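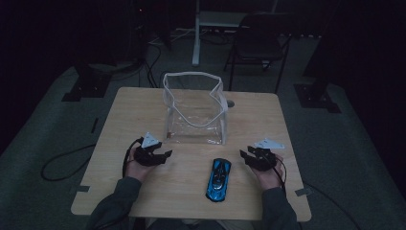

# Wikent Pair

**Two hand grippers for teaching a packing arm by doing the job yourself.** Sold as a set. Part no. 3233.

The Wikent Pair is for workplaces that pack small, awkward things into bags and have been told an arm could do it. It can, once somebody who knows the job has shown it how. You hold one gripper in each hand, pick up the goods, put them in the bag, and do it again until lunch.

## What's in the box

- 2 hand grippers, left and right, black
- 2 cables
- 4 marker plates (one on each gripper, and a spare for each)
- A printed guide, which Mohit Negi wrote and would like people to read

## What it changes on the floor

At Skindden, the toy packers now split their day between packing and teaching. Mercy Mushi, who leads the bench, got teaching put on the pay scale before the first unit was unwrapped, and we suggest you do the same. Her packers report fewer sore wrists and more meetings.

The arm takes the long dull runs. People keep the odd shapes, the torn bags and anything a customer has described as "urgent". Jobs do shift, so talk to your staff before you order. They will have noticed the cables.

## Good to know

Toys with glossy paint are slippery in the jaws at first. Expect clumsy results on day one, including from your best packer, who won't enjoy it.

Orders and loan sets: ask for Hanne Hämäläinen at Prikavell. Loan sets are booked up until November.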